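The Night Shift at Gollham

My mother cleaned houses in Bresent for most of her life, and she never believed in my work. When I told her on the telephone that we were teaching an arm to put the kitchen in order, she asked me if it could also find the kitchen. I said it was made on the computer first, so the kitchen was always in the same place. She said that must be very nice for it.

I was at that time the youngest person at Gollham. We had one room on the second floor, over a shop which sold curtains. In the day the others wrote the programme, and in the night I sat with the simulation and watched it try. The task list was called Reddy, and it had 100 chores in it. Put the mug upright. Carry the can to the cupboard. Take the block from the mat and close the drawer. A child of four years can do these things, and will do them if you promise a biscuit.
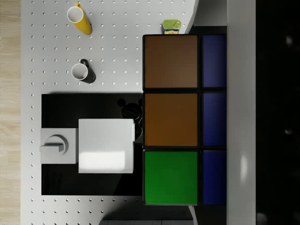

I remember that I had a great sympathy for the mugs. A mug on its side is a difficult thing. The handle is never where you want it, and when the fingers close a little too early the mug rolls, and then the whole plan must begin again. I wrote in the log "mug rolled" so many times that I began to write only "m.r.", and in January my chief asked me who was this M.R. and why he worked so many hours.

The customer was Trikorov, who owned canteens. They wanted to know if a machine could clear the tables after lunch. They did not want to hear "almost". Their director came one Sunday, in a wet coat, and he stood behind my chair and asked how many tries we had made with the mug. I told him 2093. He asked how many were good. I told him 1494. He was quiet, and I could hear that he was doing the subtraction.

"In my canteens," he said, "we use 1000 mugs in a day."

I made him tea. I carried it through the door with my elbow, with the sugar in the same hand, and I moved the keyboard with the bottom of the cup to make a place for it. He looked at the cup and then at me. I think we both had the same thought, and it was not a good one for Gollham.

But he did not go home. He sat down on the other chair and asked if he could see it try something else. I chose the harder table for him, the one with plates and a fruit and too many colours. We waited for the arm.
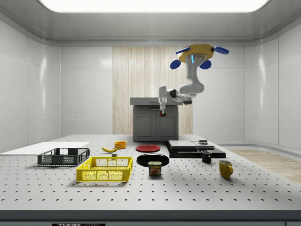

The harder table, with the arm at the back by the cupboard.

"What is it holding?" he asked.

"Something small," I said. "Give it a moment."

He put on his glasses. It was ten past four in the afternoon and already dark over the curtain shop. He drank all the tea, and he began to speak to the arm in a low voice, as my mother speaks to a pan of milk. A little to the left, he said. No, no. Slowly. Now you have it.

I opened the log and wrote the time. Then I telephoned my mother and asked her how she picks up a mug that lies on its side, and she said, with what do you mean, how.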